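Flindar sessions, December, evening

Tried the second song again with the organ lower in the mix. Savita sang two takes at 8, both a bit flat at the bridge, but the mood is right. I keep take 2 for now.

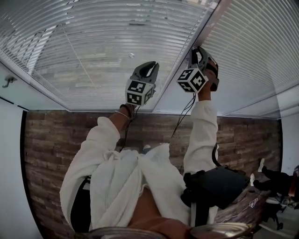

Serpil Başaran

The tape delay still hums on the left channel – I changed the cable, same hum. Azra thinks it is the power supply. Tomorrow I record the piano again, 5 microphones, lid half open, and send a rough mix to Natalia.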